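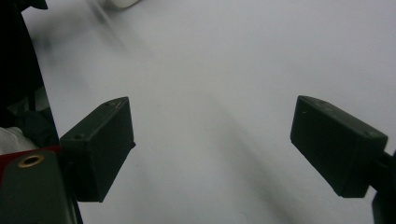

## Gripper budget: what we're buying and what waits

The equipment request for the handheld grippers went in at the start of July and came back approved with two changes. This item covers what is on the order, what was taken off, and what each bench needs to do before the parts arrive.

The approved total is $2,238. That covers replacement fingers, threaded inserts, mounting plates and a small stock of screws for the units at Stimatgate. It doesn't cover new gripper bodies. We asked for two and were told to come back with that in the next budget round.

### Fingers

Fingers are the largest line. We go through them faster than anything else on the tool, and last year we bought them one pair at a time whenever somebody ran out. The shipping on those small orders added up to more than the parts did. This time we are buying 60 pairs in one order from Cluketti, in the same block shape we use now, so nothing has to be remeasured or recalibrated when you swap them.

Tian also quoted. Their price per pair was lower, but the screw holes are in a different place and we would have needed new brackets for every unit. Once the brackets were added, the Tian quote came out higher. If we ever replace the brackets anyway, their fingers should be looked at again.

Please don't throw a finger out for scuffs. Surface marks and small dents on the top face have no effect on the grip. Replace a finger when the tip has lost its square edge, when the inner face no longer sits flush against its partner, or when the screw hole has worn enough that the finger shifts under load. Close the gripper on a sheet of copy paper and pull. If the paper slides out without resistance, check the screws first, then the fingers.

### Plates and inserts

The mounting plates are holding up well. The threaded inserts are the weak point, mostly from people overtightening. Rafail Mitsotakis-Vlachou went through the repair log and found that most of the plates we scrapped last year were fine apart from the insert. We now have inserts on the order as a separate item, plus one press tool to set them. Bring a plate with a stripped insert to Rafail and he'll reset it. Do not drill it out yourself.

Two spare plates per bench were in the original request. That was cut to a shared stock kept in the parts cabinet. Sign them out on the sheet inside the door.

### What was taken off

The second change was the storage cases. The quote from Filleo was good, but the cases were marked as non-essential and removed. Until that is revisited, keep using the padded bins, one gripper to a bin, with the fingers open. Stacking them is how we bent a bracket in the spring.

### Before the order arrives

Delivery is expected in four to five weeks. In the meantime:

- Check every unit on your bench and write down the finger condition, left and right separately.
- Send in any loose screws or odd parts you have in drawers. We'd like to count them before the new stock is shelved.
- If a unit is down and you can't wait, ask for a pair from the reserve. There are a few left.
- Hold off on placing your own orders. Anything bought outside this one will be charged to your project.

### Next round

The two gripper bodies will go back in for the next round, along with the Filleo cases. The request is stronger with numbers behind it, so the finger and insert swaps need to go in the repair log on the day they happen. Date, unit number, which side, and what was wrong is enough. Several swaps last year were logged weeks later or not at all, and we had to leave them out of the cost case.

If your project starts after the summer and will need more units than you have now, send Rafail the number and the start date before the end of July. Late requests can still be added, but they will be listed below the ones already in.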